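Sorting the Dry Goods: A Talk With the Owner of a Small Pantry Shop

The shop on Lewis Street sells dried seaweed, tea, rice, curry mixes, noodles, and a short shelf of sauces. It opened as Penard Pantry in a former shoe repair place, and most of what it sells arrives in bags and small boxes. The owner asked to be left unnamed, as she usually does, and agreed to talk on a Thursday morning before opening.

I wanted to hear about packing. The shop sends out a monthly assortment of Japanese groceries, and customers write in about how it is put together at least as often as they write about the food.

"I started with 200 boxes," she said. "I thought that was a lot. In August we sent 1147. The work is the same, there's just more of it, and any mistake you make at the table you make over and over."

The table comes up often when she talks. Everything for one order is laid out on it before anything goes in a box. Bagged goods go into a tray first, and the cartons wait beside it.

"A bag has no shape," she said. "You put a bag down and it goes where it wants. So the bags get the tray. You hold it by the sides, you let it down so the label stays where you can read it, and you let go."

She prefers to lower bags in upright. Laid flat, she said, dried goods get leaned on by the next thing and break up at the corners. Her customers pay for whole pieces, and she has thrown out enough crumbs to be strict about it.
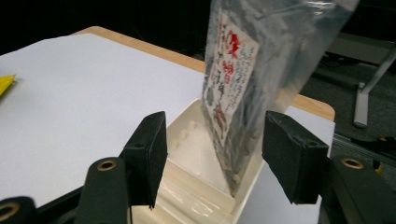
A customer in Resa wrote to the shop in the spring to disagree. Upright was fine for kelp, the letter said, but thin roasted sheets should always lie flat, with something stiff underneath, and the last two orders had come with a crease down the middle of every sheet. The owner read the letter out to me from her phone and said the customer was right. Roasted sheets now go at the bottom of the box on a piece of card.

"I should have known that one," she said. "I eat it every day."

The order of things matters to her more than speed. She checks the contents against a paper slip and turns each label outward as she goes. A lot of the packaging is printed only in Japanese, and people new to the work tend to match by color. That works until a maker changes a design.

"We had a soup base that went from green to white. Same soup. For a week we had people telling me we were out of it, and it was sitting in front of them."

To get around this she made a binder with the front label of every product, the shop's own short name in English, and the shelf number. There are 490 entries in it now. She updates it herself on slow afternoons and has looked into putting it on a computer. Two years ago she tried a stock program called Pokia and gave it up after a month. It wanted a barcode for everything, and several of her smaller suppliers don't print one she can use.

"The binder doesn't need charging," she said.

I asked what a person should look for at home, with a cupboard full of the same kinds of packages and no binder. She said to start by taking everything out.

"People try to tidy with the food still on the shelf. You can't see what you have. Clear off a table, put a tray on it, and bring things out a few at a time. Leave yourself some bare table in front. That's where your hands work." 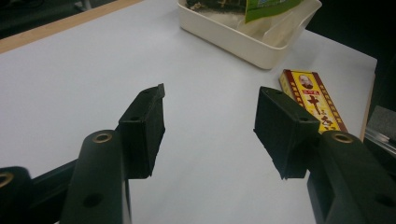 A green packet in the tray, a yellow and red box beside it.

Cartons she treats differently. They stack, they stand on end, and they can go straight from the table to the shelf. She doesn't put them in trays at all unless they are open. An open carton gets a clip on the inner bag and the month written on the top flap in marker.

Her own kitchen has three trays. One is for soup and stock, one is for things that go on rice, and one is for whatever she is supposed to use up next. The third tray sits on the counter, and she said it has done more to cut down on waste than anything she has bought. When it is empty she goes back to the cupboard and fills it with the oldest things she can find.

"My husband calls it the homework tray," she said. "Some weeks it's all noodles. We had noodles five nights once."

She is less fond of jars. She knows that many people move dried food out of its bag the day they bring it home, and she sells a plain glass jar for them, but she keeps most things in the original package.

"The bag has the date on it. It has how long to soak it. You pour it in a jar and you've lost all that, and in six months you have a jar of something black."

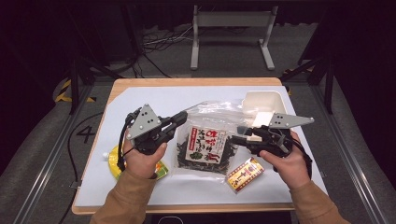 Kelp is the product she gets the most questions about. The shop sold 554 bags of it last year, and she thinks half of those buyers were trying it for the first time. They want to know how much to use and how long it keeps. She tells them to cut off a piece about the size of a playing card for a pot of stock, close the bag tightly, and keep it somewhere dark. A clear bag like the one in the middle of the table, with the dark strips showing around a white label, is easy to judge in the store, but it lets light in on a kitchen shelf. She puts hers in a drawer. Pouches with a spout are simpler in her view: wipe the spout, put the cap back on, and stand the pouch up if it will stand.

Toward the end of the hour she went back to packing, which she still does herself two mornings a week. She plans to add a second table before the holidays, the same height as the first, so that a tray can slide from one to the other. She has measured the back room twice and it will fit if the tea shelves move.

The winter assortment goes out in November. It will have two kinds of kelp, a citrus pepper, and a rice cracker she has been trying to get for a long time. The crackers break easily, and she hasn't settled on how to pack them yet.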